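Povell room acoustics notes

Readme, last touched 2021-03-05

What this is
Impulse responses and short noise recordings from ordinary work rooms. Offices, a few labs, two stairwells. Meant for people testing dereverb code or just wanting a decent room tail. 2,113 wav files, all mono.

Layout
rooms/ one folder per room, named after the site (prilladard, avram, plostent)
noise/ background only, nobody talking
meta.csv position, mic height, rough room size, notes

Read meta.csv first. The height column is in cm, not inches. The old one was inches, sorry, if you grabbed the February zip throw it out.

How it was recorded
Sine sweep, 4 positions per room, door shut. Levels not matched between sites. Avram was done with a different mic and sounds a bit thin below 80 Hz, dont mix it with the rest unless you filter. Petrică Lungu did the trimming by ear so start points can be a few samples off.

Known problems
- plostent stairwell has a lift in it, you can hear it
- a few files clip on the first peak, flagged in meta.csv
- noise/ has no files for the second prilladard room, still looking
- sample rate in the header is wrong for the oldest batch, resample at your own risk

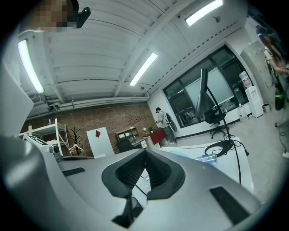 Ceilings matter more than I expected when I started on this. Flat plaster gives you a clean slap and a long tail, foam tile eats nearly everything up top. Ribbed white panels with a beam running across on the diagonal, like these, are a pain to model as one flat surface, so meta.csv has a ceiling column now (flat, tile, ribbed, other). Lights go in too, long fluorescent fixtures get "fluor" in the notes so you know to check for hum.

Use
Free for anything, credit Povell. Fixes welcome, send a patch against meta.csv and not the whole zip pls.

Todo
- checksums
- stereo versoins, maybe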